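Inside a Desktop Computer

A processor is the part of a computer that follows instructions. It is small and flat. The metal lid on top is a heat spreader, which carries heat away from the chip under it.

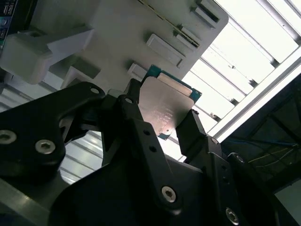
A processor. The green edge is its circuit board.

Every part connects to the motherboard, a large board with thin metal paths for electricity.

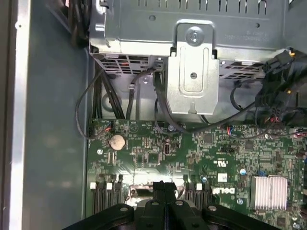

Computers keep time even when they are unplugged. A small clock circuit does this job and uses very little power. It runs on a coin cell - the round silver battery near the top of the green board. Never put a coin cell in your mouth.

The power supply changes electricity from the wall outlet into the lower voltages the parts need.

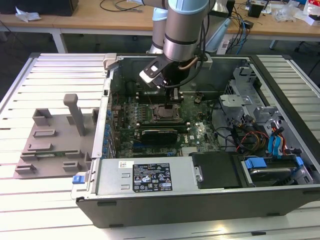 Cables then carry it to the drives and the motherboard.

The processor sits in a socket. A metal frame holds it down.

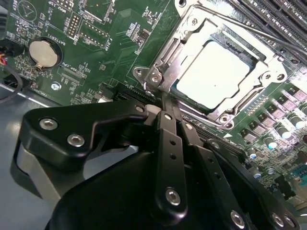 Ilaria Mazza

A lever locks the frame. Always ask an adult before opening a computer, and unplug it first.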